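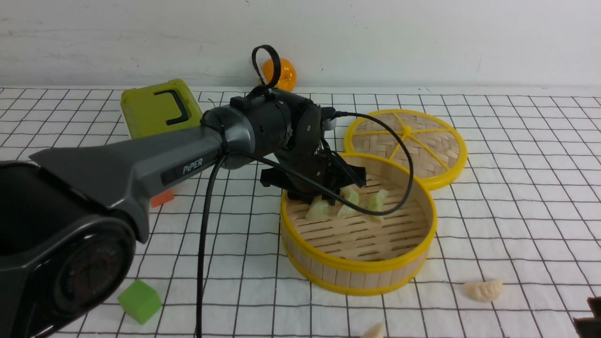

Steamer baskets are checked at the start of every month and again after any big cook-up, before they go back on the shelf at the Mondbridge community kitchen. The January check covered the round steamers, their lids and the bench they are used on. Look at the rims as closely as the bamboo. On a basket with bright yellow plastic rims top and bottom, like the one holding the green chunks, the join between plastic and bamboo is where bits of food collect, and the lid has the same yellow plastic on its rim and spokes. Write comments beside the item, even if the item passes.

Kitchen: Mondbridge, bench 8
Sheet no.: 1451
Check done: 9.30 am

BASKET

1. Floor slats flat, none split or lifting. OK
Comment: Run a dry cloth over the weave. If it snags, find the splinter and sand it back.

2. Wall upright and round, no cracks. OK

3. Top rim tight all the way round. OK
Comment: Press with both thumbs. Any movement is a fail.

4. Bottom rim tight, sits level on the bench. OK
Comment: Bottom rim goes soft if the pot underneath boils dry. Check for warping or a change of colour.

5. No mould, grey spots or sour smell. OK WITH COMMENT
Comment: Faint smell on one of the older Cavon baskets. Washed in hot water, no soap, and left on its side by the window. Recheck before use.

LID

6. Weave closed, no gaps. OK

7. Spokes firm at the hub. OK
Comment: Lift by the rim, never by a single spoke.

8. Lid seats on basket without rocking. FAIL (one lid)
Comment: Lid from the Maeng set rocks on every basket we tried. Tagged and taken off the shelf. Replacement to be ordered from Jumside, keep it under $200 for the full set.

BENCH AND FOOD

9. Bench wiped down and dry before baskets are set out. OK

10. Pieces cut to an even size and laid in one layer. OK
Comment: Leave space between pieces so steam can get through. Cucumber and zucchini go mushy quickly, so they go in last.

11. Cords and cables kept clear of the stove and sink. OK
Comment: Same rule for tea towels and sleeves.

STORAGE

Baskets must be fully dry before stacking. Overnight on a rack is enough in summer, allow two nights in winter. Do not store in plastic bags or sealed tubs. Lids go on top of the stack, weave side up, with nothing heavy on them.

OUTSTANDING

Order replacement lid (item 8).
Recheck Cavon basket for smell (item 5).
Drying rack is missing a foot and leans to the left. Not on this sheet but needs fixing.

File the completed sheet in the blue folder by the pantry door.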